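Home | Forums | Kitchen & Table | Ceramics | Search | Log in

Matte glaze mugs and coffee staining

w_herrera
Sep 15, 2018
I have a set of stoneware mugs from Tetstead, matte on the outside, glossy inside, 12 oz each. After daily use the matte surface near the handle has gone darker where fingers touch it. The inside is fine. Dish soap does nothing. Is this staining in the glaze or residue on top of it?

Presteven
Residue, in most cases. A matte glaze has a rough surface at small scale and holds skin oil and coffee drips. Baking soda paste, soft cloth, five minutes, rinse. Skip the scouring pad. It leaves shiny patches you can't undo.

s_tanoli
Agree on the paste. I drink mine black and keep the mug on a white table, so every drip shows up somewhere. Red matte outside, white speckled inside, thin white rim.

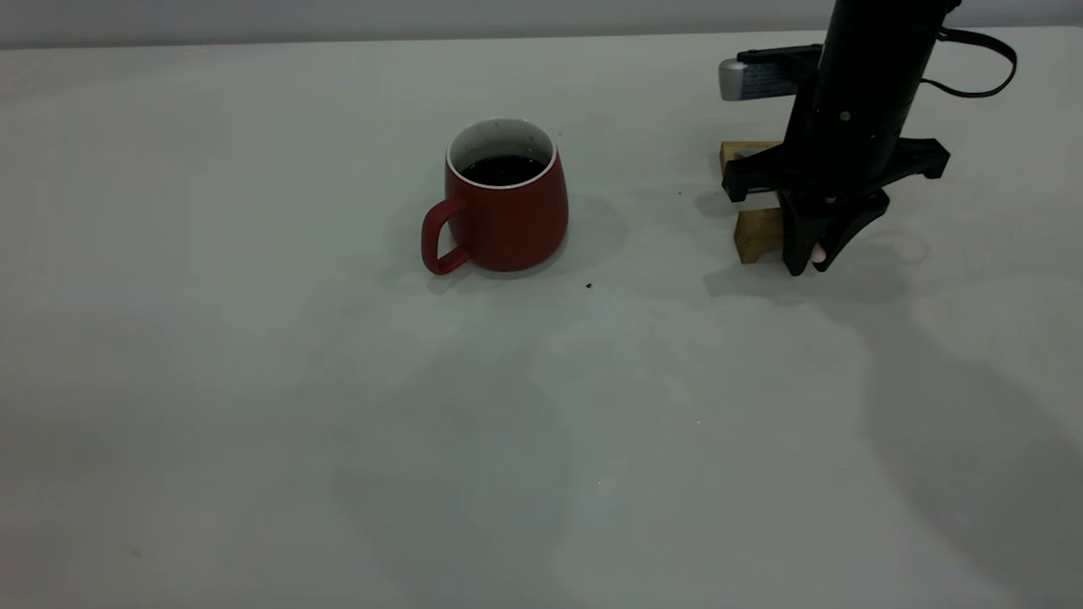
The rim is the part to watch. Where two glazes meet you can get a line of fine pinholes, and coffee goes into those first. Run a fingernail across it. If it catches, no cleaner will fix it for long.

ghumman352
I don't agree about pinholes being the usual cause. On the set I had, the line at the rim was metal marking from spoons. Gray, not brown. Oxalic acid cleanser took it off in one pass.

s_tanoli
Gray is metal, sure. He said darker near the handle, and he didn't mention a spoon.

ghumman352
You brought up the rim, he didn't.

Presteven
Both of you can be right about different marks. Herrera, what color is it?

w_herrera
Brown, slightly greasy. No marks at the rim. Fingernail doesn't catch. Tried the paste on one mug and most of it came off. Second round tonight.

s_tanoli
Then it's oil. Use warm water for the second round and dry it before you judge the color.

Reply | Subscribe | Next thread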